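Isine Open Cube Shelf, White

I get asked for a plain white cube shelf more than anything else in the shop, and the Isine is the one I keep reordering! No doors, no drawers, no little felt bins thrown in. It ships flat in two cartons (please lift them one at a time, they're heavy) and goes together with the hex key in the bag. Mwende Kariuki put up our floor model on her own before lunch, and she'd never built one before.
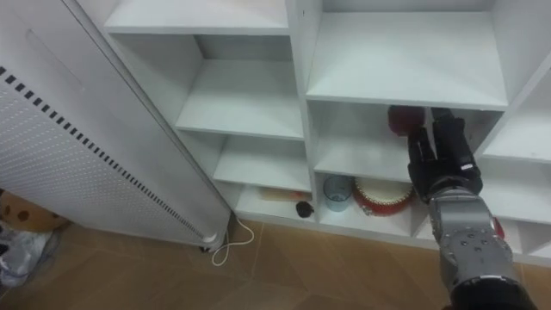
I'm a big fan of leaving the bottom row for odds and ends and keeping the books up at elbow height, where you'll reach for them. Small stuff gets lost in deep cubbies, so I like a bit of color down there: a bluish clear cup like the one in the lower middle cubby is easy to spot against the white. Wipe the boards with a damp cloth and skip the scouring powder, which leaves dull patches.

The finish is a satin white, a touch warmer than the Lockwood we used to carry. If you're matching older Lockwood pieces, ask me for a chip first.
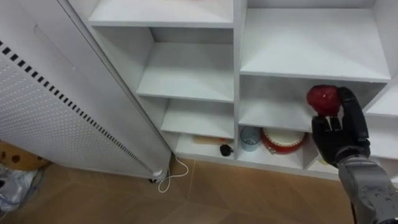

Red apple in front of the white boards.

Price is $669, wall brackets included. Use them, even if your floor is level. Extra shelf boards come in packs of 15, mostly for schools and offices, and I can usually get them by November if you order now.

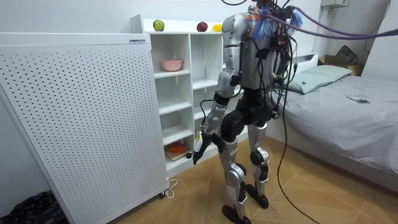 The open shelving in a small bedroom.

Local drop-off is free. For stairs, call and ask for Reto Sutter, he sets the delivery schedule.

Page updated 7/10/24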